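Plisstead Mutiso Gerätefüße – Vorbestellung bei Bronbridge, wer macht mit?

roehrenwurm
23. März 2021
Moin zusammen,
Bronbridge nimmt Vorbestellungen für die Mutiso-Füße von Plisstead an. Der Satz besteht aus drei Stück, Anzahlung 50 Euro, Rest bei Versand. Es soll eine Kleinserie von 100 Sätzen werden, danach ist angeblich Schluss. Ich überlege, einen Satz unter den Vorverstärker zu stellen. Hat die schon jemand gehört?

nullpegel
Gehört? Füße hört man, wenn man sie fallen lässt.
Im Ernst: »danach ist Schluss« stand bei den Dindetti-Spikes auch auf der Seite. Die gab es im August wieder, in einer anderen Farbe und billiger. Bei solchen Ansagen werde ich eher langsamer mit dem Bestellen.

tonarmhans
Das mit den Dindetti stimmt, war aber ein anderer Laden. Bronbridge hat bei mir bisher immer geliefert, auch wenn es gedauert hat. Eine kleine Auflage kann auch einfach heißen, dass die Dreherei nicht mehr schafft.

nullpegel
Kann. Dann dürfte man es dazuschreiben. Auf der Produktseite finde ich drei Absätze über »innere Ruhe« und keine einzige Angabe zur Traglast.

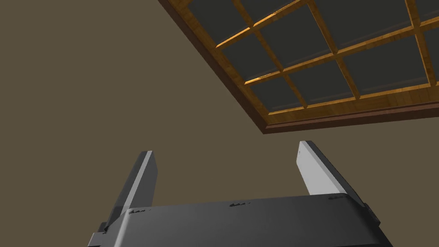 kupferkopf
Kann man die Anzahlung zurückbekommen, wenn man vor dem Versand abspringt?

tonarmhans
Laut Bestellbedingungen wird die Anzahlung bis zur Versandmeldung voll erstattet, danach gilt die normale Rückgabe, und das Rückporto zahlt der Käufer.

kupferkopf
Danke. Dann ist das Risiko ja überschaubar.

nullpegel
Überschaubar, solange der Laden das Geld noch hat. Ich zahle ungern vor für ein Teil, von dem bisher nur ein Prospekttext existiert. Wer hat denn überhaupt schon einen Mutiso in der Hand gehabt? Im Thread bis jetzt keiner.

roehrenwurm
Ein Bekannter vom Stammtisch hatte ein Vorserienmuster. Er meinte, der Bass sei »trockener«. Blind verglichen hat er nicht, das gebe ich zu.
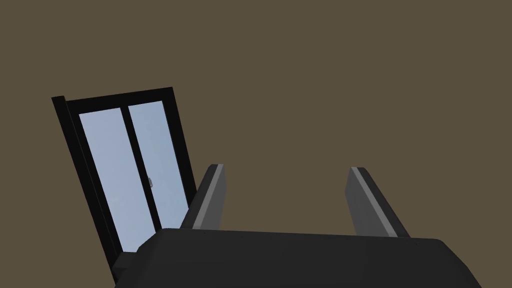 messknecht
Zum trockeneren Bass: Bei einem Vorverstärker ohne Röhren wüsste ich nicht, wo der Effekt herkommen soll. Beim Plattenspieler lasse ich mit mir reden, da gibt es Trittschall, und den kann man messen. Bevor ich Geld in Füße stecke, würde ich mir aber den Raum ansehen. So eine hohe Glastür im schwarzen Rahmen und daneben glatte, leere Wand, das reflektiert alles, was aus den Lautsprechern kommt. Ein schwerer Vorhang davor macht mehr aus als jeder gedrehte Fuß, und den kann man zum Vergleich einfach auf- und zuziehen.

roehrenwurm
Vorhang gibt hier Ärger mit der Familie. Außerdem finde ich die Füße schlicht schön gemacht. Darf man doch auch mal sagen.

messknecht
Darf man. Dann kauf sie, weil sie schön sind, und lass den Bass weg.

tonarmhans
Ihr tut gerade so, als wäre jedes Zubehör Betrug. Unter meinem Dreher haben andere Füße hörbar etwas gebracht, auf altem Dielenboden.

nullpegel
Dielenboden und Dreher, geschenkt. Gefragt war nach dem Vorverstärker.

roehrenwurm
Habe Bronbridge jetzt wegen der Traglast angeschrieben. Solange da nichts kommt, zahle ich nichts an. Wenn ich eine Antwort habe, stelle ich sie hier ein.

kupferkopf
Frag bitte gleich mit, ob das Gewinde M6 oder M8 ist. Steht nämlich auch nirgends.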